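Board index » Paper and Card » Folding

Topic: Pumance paper — is it me or has it changed?
3,254 views

cranefly_61
Posted 11/6/21
Bought a new pack of the Pumance squares in May, the bright pink. Have used this stuff for years, boxes mostly, a few tulips. New lot cracks on the second fold. White line all along the crease and it springs back up however hard I press. Old pack never did that. Anyone else?? Not cheap either and I've got a load of table favours to get done.

Pink in question, before folding:
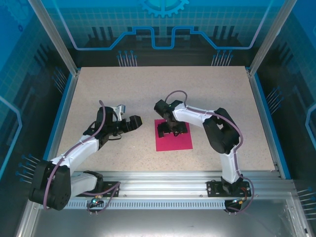
tuppence
Mine's the same. Bought two packs from the shop in Brandovstead, one fine, one like cardboard. Check which way the grain runs before you blame the paper though. Bend it gently both ways without creasing, the easy way is with the grain. Put your long folds along that.

dogend
grain makes no odds on a square that size imo. It's the dye. Strong colours always go stiff, reds and pinks worst. Buy the pale ones

tuppence
Grain matters on any size. Try a plain valley fold each way and look at the edge, you'll see.

dogend
done it. saw nothing

cranefly_61
Right, tried the grain thing last night. Bit better one way, not miles. Also stopped using my thumbnail and went over it with the back of a spoon, helped more than I expected. Still on the pink, one fold in:
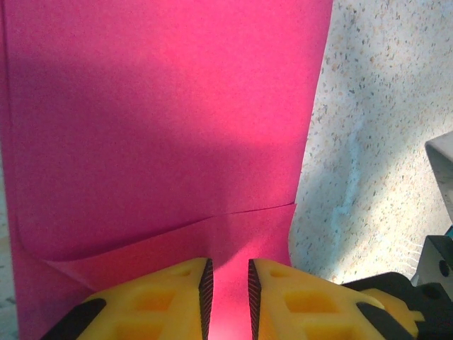

Question now is whether to carry on with the favours in this or swap. The pattern's the Morris box, the one with the tucked lid, so there's a lot of folding back and forth on the same line and that's where the old lot went white on me. Might do the bases in the Pumance and the lids in somthing thinner.

marrowfat
Prarnska do a thinner one. Colour isn't as strong but it takes a reverse fold lovely. Their 61 gsm is the one you want, the heavier is horrible, like folding a cereal packet.

Also where do you keep it? Mine lived next to the radiator all winter and went brittle as anything. Moved it to the bedroom cupboard and it's been fine.

tuppence
Second the cupboard. Flat, with a book on top.

dogend
prarnska fades. had a garland up in the front window and it was grey by the end of May. wouldnt use it for anything you want to keep

marrowfat
Well don't hang it in the window then. They're favours, they'll be in the bin by bedtime.

cranefly_61
Ha, true. Ordered one pack of the Prarnska to try — will do a lid in each and see. The Pumance was on a shelf over the boiler so that can't have helped. Will post when the lids are done, dont hold your breath, postage here is terrible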